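Jolán Bakos
Politics and Media project report, June 2019

What happens when a grieving family asks a candidate to stop?

I started this project because of an argument in the kitchen at home. A council candidate in Mollura had put a dead teenager's name on a leaflet about road safety, his parents had asked her not to, and my mum and I could not agree on whether she should have pulled it. (She did, in the end, nine days later.) I wanted to know what readers made of it, so I went through the comments under the Vorel news site's stories on the row. There were 3,763 of them, which is far too many for one person with a spreadsheet and a cold!

I cut it down to the first 1,000 and sorted each one by hand: on the family's side, on the candidate's side, or off on something else entirely. The "something else" pile was huge, mostly parking. I also gave a short paper survey to 80 students, and I'm glad I did, as people are a lot kinder on paper than they are under a news story.
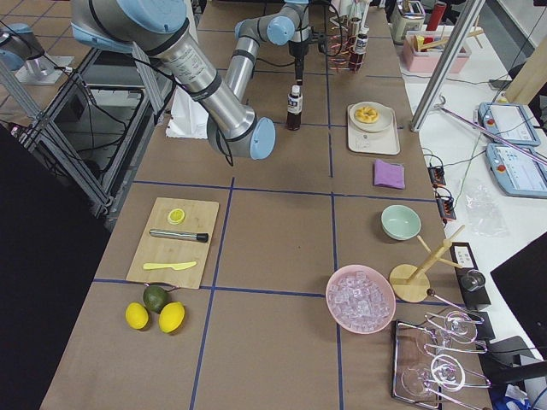 Two robot arms over a taped-out table, with a bottle and a cutting board.

The survey had one question I'd change. I asked whether a family "owns" a story like this, and loads of people wrote in the margin that they didn't like the word. Fair enough, neither do I now. The answers I got were still useful, but I've kept them out of the main results and put them in the appendix.

What surprised me most was the timing. Comments backing the candidate came early, before the parents' letter was printed in full. Once people could read it for themselves the mood changed quite fast, even among readers who said they'd still vote for her. I can't prove the letter did it, as the Jukotow debate was that same week and plenty was going on.

If I carry on with this next year I'd like to look at the letters page too, and get a second person to sort a batch so we can see where we disagree.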